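A visit to the writers' house in Ilholm

I went to Ilholm in August, when the house of the Drasik sisters opens its upper floor to visitors. I had wanted to see it since my student years, when I read Marta Drasik's novel "Trakeo" in a translation that was missing one chapter. In my country we did not know it was missing. I learned it much later from a footnote.

The bus stops at the harbor and from there it is a walk uphill. The house is yellow and narrow, smaller than I imagined. In the front room you buy the ticket and they give you a paper with the plan of the rooms. Large bags must stay downstairs.

Marta and her younger sister Lena rented rooms to women who wrote or painted, and the rule was that every guest had to read something aloud at the kitchen table in her first week. If she refused, she could stay, but she paid the full rent. I found this rule very funny and also a little cruel. Our guide, Hussam Saab, told us that two women refused, and one of them later became better known than anybody who agreed.

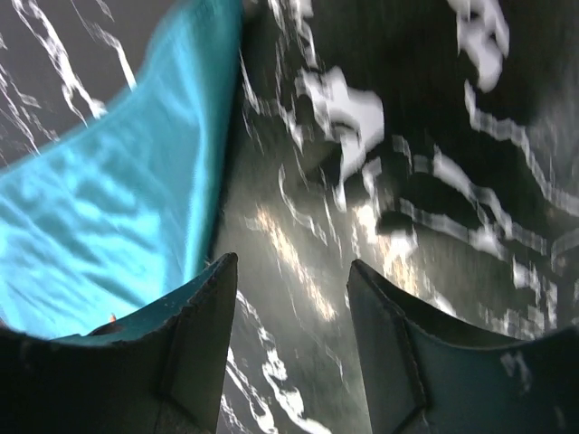

The letters were the main reason for my visit. The house keeps 299 of them, most written by Marta to her publisher, the small press Akl, and only a part is on display at one time. Her handwriting is difficult. Mr. Saab read us a letter in which she complains for a full page about a comma, and then in the last line she mentions that her book has won a prize. He reads well, slowly, without acting.

I asked him about the missing chapter. He said the press took it out for the first foreign editions because it was thought too long, and that Marta gave her permission but regretted it. A typed copy lies in a glass case by the window on the upper floor, with her corrections in pencil. It has 49 pages. I could read only the one that was open, where the mother is selling the boat, and I stood there until the group had already gone down the stairs.

Some practical remarks. The tour takes almost 2 hours, and there are few places to sit. The labels are in two languages, but the longer texts on the wall are not translated, so I recommend to ask the guide. The stairs to the upper floor are steep. The shop sells the novels and some postcards, and I bought the new edition of "Trakeo" with the chapter put back in its place.

I started it on the bus back to the station. The chapter comes after the funeral, and it changes how one understands the brother, whom I had disliked for more than twenty years.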